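4. 테이블 정리 및 음료 용기 분류

4.1 적용 범위

이 장은 Bevero 휴게 테이블 세트의 사용 후 정리 절차를 설명한다. 대상 품목은 음료 페트병, 일회용 종이컵, 다회용 컵, 테이블보이다. 식기와 조리 도구의 정리는 5장을 따른다.

처음 설치하는 경우에는 3장의 테이블 조립과 수평 조정을 먼저 마친다. 수평이 맞지 않은 상판에서는 눕혀 둔 병이 굴러 떨어질 수 있다.

4.2 준비물

- 분리배출함(페트, 종이, 일반)
- 배수용 용기, 용량 1000 ml 이상
- 마른 천과 젖은 천 각 한 장
- Boateng 테이블보 고정 클립
- 라벨 제거용 무딘 칼(필요한 경우)

참고: 배수용 용기는 테이블 위에 두지 않는다. 바닥 또는 별도의 받침대에 놓고 사용한다.

4.3 테이블보 고정

1. 상판의 먼지와 물기를 마른 천으로 닦는다.
2. 테이블보를 펴고 무늬의 방향을 상판의 긴 변에 맞춘다. 줄무늬 제품은 줄이 휘지 않았는지 양 끝에서 확인한다.
3. 네 모서리의 늘어진 길이를 맞춘 다음 클립을 끼운다.
4. 상판 중앙에서 바깥쪽으로 손바닥을 밀어 주름을 편다.

주의: 클립을 끼운 상태에서 테이블보를 당기지 않는다. 원단이 찢어지거나 클립의 고정부가 벌어질 수 있다. 위치를 고치려면 클립을 모두 뺀 뒤 3번 단계부터 다시 실시한다.

4.4 용기 분류

1. 테이블 위의 용기를 한쪽으로 모은다. 내용물이 남은 용기는 세워 둔다.
2. 남은 음료를 배수용 용기에 붓는다. 배수용 용기는 700 ml 선을 넘기기 전에 비운다.
3. 빈 용기를 다음 기준으로 나눈다.
 가. 페트병: 뚜껑, 라벨, 몸체를 확인한다.
 나. 종이컵: 안쪽에 이물질이 있는지 확인한다.
 다. 다회용 컵: 배출하지 않고 세척 대상으로 옮긴다.
4. 분류를 마친 빈 용기는 상판에 눕혀 두어도 된다. 병의 밑면은 작업자 쪽을 향하게 하고, 컵은 병의 뒤쪽에 둔다.
5. 재질을 판단하기 어려운 컵은 별도로 모아 두고 4.6항의 표시 확인 절차를 따른다.

주의: 뜨거운 음료가 담긴 컵은 겹쳐 쌓지 않는다. 내용물이 식은 것을 확인한 뒤 처리한다.

참고: 종이컵은 같은 크기끼리 겹치면 배출함의 공간을 줄일 수 있다. 한 묶음은 7개를 넘지 않게 한다. 그 이상 겹치면 아래쪽 컵이 눌려 잘 빠지지 않는다.

4.5 페트병 처리

1. 뚜껑을 열고 물을 조금 넣어 흔든 다음 비운다. 차 음료는 바닥에 침전물이 남기 쉬우므로 같은 작업을 한 번 더 실시한다.
2. 라벨의 절취선을 찾는다. 몸체 전체를 감싸는 수축 라벨은 절취선이 세로로 나 있는 경우가 많다.
3. 절취선을 따라 위에서 아래로 라벨을 벗긴다. 절취선이 없으면 무딘 칼의 끝을 라벨 밑으로 넣어 자른다.
4. 몸체를 눌러 부피를 줄이고 뚜껑을 다시 닫는다.
5. 몸체는 페트 배출함에, 벗긴 라벨은 지역 기준에 맞는 배출함에 넣는다. Plollulville 지역의 사용자는 부록의 배출 기준표를 참고한다.

주의: 칼은 반드시 몸 바깥쪽으로 움직인다. 병의 허리처럼 굴곡진 부분에서는 칼날이 미끄러질 수 있다.

4.6 표시 확인

수입 음료는 재질 표시의 위치가 제품마다 다르다. 라벨을 벗기기 전에 다음 순서로 확인한다.

1. 병을 눕혀 작은 글씨가 인쇄된 면이 보이도록 돌린다.
2. 바코드의 위아래와 옆면에서 재질 표시를 찾는다.
3. 표시가 없으면 뚜껑과 병의 밑면을 확인한다.
4. 컵은 밑면과 옆면을 차례로 확인한다. 인쇄가 없는 컵은 밑면의 각인을 살핀다.

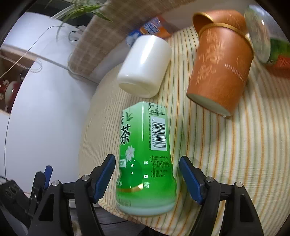 그림 4-1. 줄무늬 테이블보 위에 눕혀 둔 녹색 차 음료 병과 컵. 병의 오른쪽 면에 바코드가 있다.

참고: 바코드의 숫자는 상품 식별 번호이며 재질 번호가 아니다. 분류 기준으로 사용하지 않는다.

4.7 마무리

1. 용기를 모두 치운 뒤 테이블보의 얼룩을 젖은 천으로 두드려 닦는다. 문지르면 얼룩이 번질 수 있다.
2. 차 얼룩이 남으면 Bromatance 중성 세제를 물에 풀어 바르고 5분 동안 둔다.
3. 젖은 천으로 세제를 닦아 내고 마른 천으로 물기를 제거한다.
4. 클립을 빼고 테이블보를 걷어 그늘에서 말린다.
5. 완전히 마른 테이블보를 줄무늬 방향으로 접어 보관한다. 클립은 따로 보관한다.

주의: 젖은 테이블보를 상판에 덮어 두지 않는다. 상판의 도장면이 변색될 수 있다.

테이블보 교체품의 규격과 클립의 부품 번호는 8장의 부품 목록에 있다.

문서 검토: Faith Were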